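Das Exposé lügt nicht, es lächelt

Vor drei Wochen habe ich eine Wohnung besichtigt, die laut Anzeige »lichtverwöhnt« war. Man erreichte sie über einen Hinterhof, dann über einen zweiten Hinterhof, und im Wohnzimmer brannte um elf Uhr vormittags die Deckenlampe. Der Makler, ein höflicher junger Mann mit sehr spitzen Schuhen, erklärte mir, das Wort beziehe sich auf das Bad. Das Bad hatte ein Oberlicht. Juristisch war da vermutlich nichts zu machen.

Ich suche seit letztem Juni, habe mir 40 Objekte angesehen und mindestens dreimal so viele Exposés gelesen, und ich möchte an dieser Stelle ein Wort für die Langeweile einlegen. Für das nüchterne, schlecht gelaunte, meinetwegen lieblose Inserat, in dem steht: drei Zimmer, Küche, Bad, Straße laut, Heizung alt, Nachbar spielt Posaune. Ich würde sofort anrufen.

Die Branche sieht das anders. Die Branche erzählt jetzt Geschichten. Meine alte Schulfreundin Ottilie Kaufmann verkauft seit zwanzig Jahren Häuser in einer Gegend, in der man dafür früher einen Zettel ins Schaufenster hängte. Inzwischen hat sie ein Abonnement bei Prarka, einer Software, die aus Quadratmetern Gefühle macht. Man tippt Lage, Baujahr und Zimmerzahl ein, wählt eine Tonlage (zur Auswahl stehen »warm«, »urban« und »visionär«), und heraus kommt ein Text, in dem das Reihenmittelhaus »Raum für Ihr nächstes Kapitel« bietet. Ottilie hat es einmal mit einer Tiefgarage versucht, Tonlage visionär. Der Stellplatz wurde zum »Rückzugsort für alles, was Sie bewegt«. Er war nach neun Tagen verkauft, und seither lässt sie nichts auf Prarka kommen.

Damit ist das stärkste Argument der Gegenseite genannt: Es wirkt. Ich will das gar nicht bestreiten. Natürlich klicken mehr Leute auf ein Wohnzimmer, das mit einem Weitwinkel auf die Maße einer Turnhalle gebracht wurde. Natürlich kommen mehr Leute zur Besichtigung, wenn dort »Altbaucharme« steht und nichts von den Leitungen. Ich frage mich nur, was man mit all diesen Leuten anfangen will. Bei einem meiner Termine standen wir zu neunt im Treppenhaus, und nach dem ersten Blick ins Schlafzimmer gingen sieben wieder. Die achte wollte zur Toilette. Im Monatsbericht des Büros hieß das sicher »reges Interesse«.

Aigars Lukoševičius, der mir im Herbst eine Doppelhaushälfte nicht verkauft hat, führte mir auf seinem Telefon die Auswertung vor: 133 gespeicherte Anfragen auf ein einziges Inserat. Er war stolz darauf, und ich verstehe das, ich wäre es auch. Beim Kaffee erzählte er dann, dass er an jenem Wochenende bis Mitternacht Absagen geschrieben habe, die meisten an Menschen, die sich das Haus nie hätten leisten können, was im Inserat aber auch nicht zu erkennen war. Der Preis stand nämlich nicht drin. Der Preis, hatte ihm sein Berater eingeschärft, »unterbricht die emotionale Reise«.

Dieser Berater kommt von Clitdale, einer Agentur, die Maklern beibringt, wie man Makler ist. Ich habe mir aus reiner Bosheit deren Onlinekurs angesehen, 225 Euro für einen Nachmittag, und muss einräumen, dass die Referentin Llinos Trevor eine gescheite und witzige Person ist, der ich ohne Weiteres eine feuchte Souterrainwohnung abgekauft hätte. Ihr Grundsatz lautet: Niemand kauft ein Haus, alle kaufen ein Leben. Das klingt gut, besonders am Nachmittag. Nur habe ich schon ein Leben. Es besteht aus vier Bücherregalen, einem Klavier, das niemand spielt, und einem Mann, der bei offenem Fenster schlafen muss. Mir fehlt dazu das Haus, und zwar eines, bei dem ich vorher weiß, ob das Klavier durch die Tür passt.

Am schlimmsten finde ich die virtuelle Möblierung. Das Programm Nuker stellt einem leeren Zimmer auf Knopfdruck eine skandinavische Sitzgruppe hinein, dazu eine Schale mit Zitronen. Es sind immer Zitronen. In einem Exposé vom vergangenen Monat stand die Sitzgruppe so, dass man über die Lehne hätte klettern müssen, um auf den Balkon zu gelangen, und hinter dem Sessel fehlte der Heizkörper, den ich später vor Ort in voller Größe kennenlernte. Man habe ihn »optisch beruhigt«, hieß es. Ich wäre auch gern einmal optisch beruhigt worden, etwa beim Anblick der Courtage.

Es geht anders, und damit meine ich keine Romantik. Mechthild Camenzind führt ein Büro mit zwei Schreibtischen und einem Drucker, der nur einseitig druckt. Ihre Exposés haben eine Rubrik namens »Was Sie stören wird«. Darin steht etwa, dass die Kellertreppe steil ist, dass es im Sommer nach der Bäckerei riecht und dass das nach dem dritten Tag keiner mehr schön findet. Die Konkurrenz hielt das anfangs für Satire. Auf ein Haus melden sich bei ihr wenige Leute, und die haben den Zollstock schon dabei. Enttäuschte Gesichter, sagt sie, kenne sie kaum noch, höchstens bei den Verkäufern, wenn sie die Rubrik zum ersten Mal lesen. Mit denen müsse man eben reden. Einer habe 50 Minuten lang bestritten, dass seine Straße eine Steigung habe.

Gegen Frau Camenzinds Methode wird gern eingewandt, sie funktioniere bloß, solange die Nachfrage das Angebot übersteigt. Mag sein. Aber dann funktioniert gerade auch alles andere, und man könnte die Zitronen gleich weglassen. Wer in einem Markt, in dem sich Bewerber um eine Abstellkammer prügeln, seine Verkäufe auf die Tonlage »visionär« zurückführt, der hält vermutlich auch seinen Regentanz im April für eine Kernkompetenz.

Nächste Woche besichtige ich wieder. Das Objekt nennt sich »Juwel mit Potenzial«, was nach meiner Erfahrung heißt, dass die Küche fehlt. Einen Preis gibt es auf Anfrage, einen Grundriss nach Registrierung. Ich habe mich registriert und nehme den Zollstock mit. 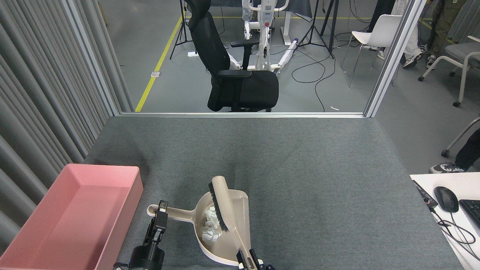 Und falls der Makler mitliest: Die Durchgangsbreite der Wohnungstür hätte ich gern vorab. In Zentimetern bitte, Tonlage egal.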